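Buying from a celebrity's clothing label: does the sizing ever make sense?

Posted in Fashion and Shopping, 3rd October

Leonora Padilla

Hello everyone, I hope this is the right board for it. My nephew turns eighteen soon and the only thing he has asked for is a hoodie from Tindska, the streetwear label that the singer from his favourite band started up with a skate shop. I had never heard of it until June, when he wore one of their T-shirts to my sister's barbecue and talked about it for most of the afternoon, bless him.

I've been on the website three evenings running now and I'm no further forward. Everything is unisex, which is lovely, but the sizes go from 1 to 4 and there is no chart that I can find, only a line saying the clothes are "cut generously". Generously for whom? He is tall and thin as a rake, and normally takes a medium in the body but needs a large for the arms. They also do everything in "drops", so if I get it wrong I don't suppose I can simply swap it for the next one up.

So, two things really. Has anyone bought one of these hoodies and can tell me how the numbers work? And is it worth the money, or am I paying for the name on the label? I don't mind paying for something that will last him, but I do remember the perfume my daughter had from a pop star once, and the less said about that the better.

Thank you in advance, and sorry for going on!

Macapagal

Hi Leonora, what a nice aunt you are! I've got two of the hoodies and a jacket, so I can help a bit. The sizes are small, medium, large and extra large, just with numbers instead of letters, but they run big in the body and the sleeves are long as well. I'm a medium everywhere else and I wear a 1 in the hoodie with room for a jumper underneath (not that I'd need one, it's very thick). For a tall thin lad I would go for a 2. A 3 would drown him, although I will say that some of them like being drowned, so have a look at how he wears his other things before you decide.

There is a chart, by the way, but they've hidden it. You have to add the hoodie to your basket and then press on the size, and a little box comes up with the chest and sleeve measurements. Measure one of his own hoodies laid flat on the bed and compare, it only takes ten minutes and it saves a lot of worry.

As for the money, the hoodies are good and the T-shirts are not. My T-shirt went out of shape at the neck after a few washes and I was quite cross about it. The older hoodie has had nearly two winters and still looks smart, apart from the cord, which I lost in the machine through my own fault.

On returns, you get 10 days from when the parcel arrives and you pay the postage yourself. They'll refund but they won't exchange if the size has gone. If you'd like to play safe, this is the order I'd do things in:

Before you buy
Measure his favourite hoodie, find the chart in the basket, and take a picture of it on your phone in case the page changes.

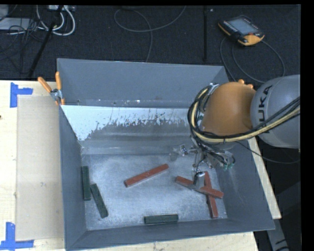 When it arrives
Leave the tags on until he has tried it, and keep the bag it came in, as they ask for it back with the return slip.

Gulix_919

overpriced. get him a plain one from the market and a ticket to see the band

Nistari

I'd agree with Macapagal about the 2. My son is six foot one and skinny and that's what he has, in the charcoal, and the cuffs come right down to his thumbs. Do wash it inside out on a cool wash, as the print on the back is the sort that cracks if you tumble dry it. I hope he has a lovely birthday, and do come back and tell us which colour you went for!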